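# 마루를 뜯어 다시 까는 사람들

네르함 항구 뒤편의 창고 안은 3월에도 난방을 거의 하지 않는다. 나무가 갑자기 마르면 휘기 때문이다. 아침 7시, 수아드 엘사예드는 장갑을 끼고 전날 들어온 판재 더미에서 못을 뽑기 시작한다. 쇠지레를 못 머리 밑에 밀어 넣고 손목만 살짝 꺾는다. 힘을 주면 판재의 혀 부분이 쪼개지고, 혀가 쪼개진 판재는 값이 절반으로 떨어진다.

엘사예드가 운영하는 볼리츠는 철거 현장에서 나온 마루판을 사들여 손질한 뒤 되파는 회사다. 직원은 다섯 명이고 창고는 두 동이다. 작년에 이곳을 거쳐 나간 마루는 3450제곱미터였다. 학교 체육관, 문 닫은 방직공장 사무동, 개인 주택의 거실이 주된 출처다. 참나무가 가장 많고 소나무가 그다음이다. 너도밤나무는 들어오는 대로 팔린다.

오래된 마루를 다시 쓰는 일 자체는 새롭지 않다. 네르함의 구시가지에는 창고 바닥을 걷어 위층 침실에 깐 집이 여럿 있고, 그런 집의 마룻장에는 곡물 자루를 끌던 자국이 남아 있다. 달라진 것은 찾는 사람이다. 예전에는 돈을 아끼려는 집주인이 중고 판재를 찾았는데, 요즘은 새 원목 마루보다 비싼 값을 주고도 헌것을 사 간다. 엘사예드는 그 변화를 썩 반기지만은 않는다.

"처음 시작할 때는 손님 대부분이 자기 집을 직접 고치는 사람들이었어요. 자로 재 온 숫자를 종이에 적어 들고 왔죠. 요즘은 사진을 들고 와서 이 색으로 달라고 합니다. 나무 색은 깔아 놓고 한두 해 지나야 알 수 있는데요."

## 뜯는 일이 더 어렵다

마루를 까는 법을 가르치는 곳은 많다. 뜯는 법을 가르치는 곳은 드물다. 철거업체에 맡기면 대개 원형톱으로 바닥을 격자 모양으로 잘라 들어낸다. 반나절이면 끝나지만 남는 것은 땔감이다. 판재를 온전히 건지려면 벽 쪽 첫 줄을 희생시키고, 거기서부터 한 장씩 깔린 순서를 거슬러 올라가야 한다.

볼리츠의 철거팀을 이끄는 꽝 뜨는 방에 들어가면 먼저 걸레받이부터 본다. 걸레받이를 여러 번 떼었다 붙인 흔적이 있으면 마루도 누군가 한 번 손을 댔다는 뜻이다. 그런 바닥에서는 접착제가 나올 때가 많다. 못으로만 고정한 마루는 거의 다 살릴 수 있지만, 접착제로 붙인 마루는 절반을 건지면 잘한 것이다.

그가 지금까지 맡은 가장 큰 현장은 길러린의 옛 무용학교였다. 연습실 네 개의 단풍나무 바닥을 걷어내는 데 38일이 걸렸다. 장선 위에 못을 비스듬히 두 개씩 박은 옛 방식이어서 속도가 나지 않았고, 못이 녹슬어 머리가 떨어져 나가는 경우도 잦았다. 머리 없는 못은 뒤에서 쳐서 빼야 한다. 그러려면 판재를 먼저 들어야 하고, 들다 보면 갈라진다. 꽝 뜨는 그 현장에서 쇠지레를 세 개 부러뜨렸다고 했다.

뜯은 판재에는 방 이름과 줄 번호를 분필로 적는다. 같은 방에서 나온 것끼리는 두께와 색이 비슷해 다시 깔 때 수고가 준다. 번호가 섞이면 한 장씩 두께를 재서 다시 나눠야 한다. 마루는 여러 번 갈아낸 만큼 얇아지는데, 사람이 자주 밟은 문가와 가구 밑에 있던 구석의 두께가 다른 경우도 있다.

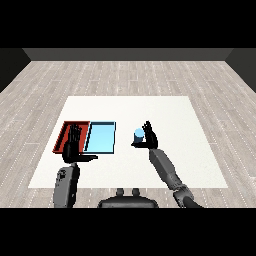 다시 까는 단계에서 가장 자주 생기는 문제는 습기다. 창고에서 몇 달을 보낸 판재를 난방이 되는 거실에 곧바로 깔면 겨울을 나는 동안 줄어들어 틈이 벌어진다. 볼리츠는 손님에게 판재를 미리 보내고, 깔기 전까지 15일은 그 방에 쌓아 두라고 안내한다. 판재 사이에 각목을 끼워 바람이 통하게 하고, 방은 평소 지내는 온도로 맞춘다. 급하다며 이 기간을 건너뛴 손님은 대개 이듬해 봄에 전화를 한다.

시공 기사 무니르 압델 라흐만은 그런 전화를 받고 찾아가는 일이 많다. 틈이 동전 두께 정도면 그냥 두라고 한다. 여름이 되면 다시 좁아진다. 그보다 넓으면 같은 나무를 얇게 켜서 끼운다. 퍼티로 메우는 방법은 권하지 않는다. 나무가 움직이면 퍼티가 먼저 깨지고, 깨진 조각이 틈 안으로 떨어져 소리를 낸다.

소리는 그가 가장 많이 듣는 불만이기도 하다. 삐걱거리는 마루는 판재가 못을 타고 오르내리거나 판재끼리 비벼서 난다. 앞의 것은 나사로 장선에 고정하면 된다. 뒤의 것은 원인이 되는 자리를 찾기가 까다롭다. 압델 라흐만은 집주인에게 평소처럼 걸어 보라고 하고 자기는 바닥에 엎드려 귀를 댄다. 걷는 사람이 의식하면 걸음이 달라져서, 일부러 다른 이야기를 시킨다고 한다.

## 값은 어떻게 매기나

중고 마루에는 정해진 시세가 없다. 같은 참나무라도 폭이 넓을수록, 길이가 고를수록 비싸다. 볼리츠는 등급을 셋으로 나눈다. 첫째 등급은 못 구멍 말고는 흠이 없는 것, 둘째는 얼룩이나 작은 갈라짐이 있는 것, 셋째는 잘라서 써야 하는 것이다. 셋째 등급은 가구를 만드는 사람들이 가져간다.

아이샤 샤우키는 둘째 등급만 산다. 구시가지에서 작은 여관을 하는 그는 지난 몇 해 동안 객실을 하나씩 고쳐 왔고, 방마다 다른 건물에서 나온 마루를 깔았다. 잉크 자국이 점점이 박힌 방은 우체국에서 나온 것이고, 한쪽에만 긁힌 줄이 나란한 방은 인쇄소에서 나온 것이다. 손님에게 따로 설명하지는 않는다. 물어보면 대답해 준다.

"첫째 등급을 사려면 차라리 새 걸 사죠. 얼룩이 있는 쪽이 청소하기도 편해요. 뭘 좀 흘려도 티가 안 나니까."

여관 바닥은 기름으로 마감했다. 바니시를 바르면 처음에는 손이 덜 가지만, 한 군데가 벗겨졌을 때 방 전체를 갈아내야 한다. 기름 마감은 닳은 자리만 사포질하고 다시 바르면 된다. 대신 한 해에 한 번은 가구를 다 들어내야 한다. 샤우키는 손님이 가장 적은 달에 방을 돌아가며 비우고, 기름을 먹인 걸레는 물에 담가 밖에 내놓는다. 뭉쳐 둔 기름걸레에서 저절로 불이 나는 일이 드물지 않다.

## 나무가 모자란다

업계 사람들이 공통으로 걱정하는 것은 공급이다. 뜯어낼 만한 원목 마루는 대개 오래된 건물에 있고, 그런 건물은 해마다 줄어든다. 나중에 지은 건물에는 합판 위에 얇은 원목을 붙인 제품이 깔려 있다. 이런 마루는 한두 번 갈아내면 원목층이 사라져 되팔 수가 없다.

건축사 로 루이린은 아르스노에서 공공건물 보수 설계를 맡고 있다. 그는 도면 단계에서 바닥재의 행방을 정해 두어야 한다고 주장한다. 철거 계약서에 '분리 해체'라는 말이 들어가느냐에 따라 같은 마루가 자재가 되기도 하고 폐기물이 되기도 한다. 지난번 도서관 보수 때는 그의 요구로 열람실 바닥 1193장을 손으로 걷었고, 그중 쓸 만한 것은 같은 건물 2층 복도에 다시 깔았다. 공사 기간은 처음 계획보다 길어졌다.

"발주처에서는 늘 돈 얘기를 먼저 합니다. 인건비가 더 드는 건 맞아요. 새 자재를 덜 사니까 일부는 상쇄되는데, 두 항목이 서로 다른 장부에 올라가서 같이 보는 사람이 없습니다. 그래서 저는 견적서를 한 장으로 합쳐서 가져갑니다."

로 루이린의 방식이 어디에서나 통하는 것은 아니다. 공사 일정이 빠듯한 학교는 방학 안에 모든 것을 끝내야 하고, 판재를 쌓아 둘 자리도 없다. 보관 장소를 구하지 못해 멀쩡한 체육관 마루를 폐기한 사례도 그는 두 번 겪었다. 볼리츠가 둘째 창고를 빌린 것도 이런 물량을 잠시라도 받아 두기 위해서였지만, 그 창고도 지난가을에 이미 찼다.

엘사예드는 올해 못 뽑는 일을 배울 사람을 한 명 더 뽑을 생각이다. 지원자는 꽤 있는데 대부분 첫 주를 넘기지 못한다고 했다. 종일 허리를 굽히고 같은 동작을 되풀이해야 하고, 손은 장갑을 껴도 까진다. 뽑은 못은 양동이에 모아 고철상에 넘긴다. 옛날 네모못은 따로 골라 두었다가 가구 수리하는 사람들에게 봉지째 준다. 오전 작업이 끝날 무렵 꽝 뜨의 트럭이 창고 앞에 섰고, 엘사예드는 짐칸에 올라가 판재 끝에 적힌 분필 번호부터 확인했다.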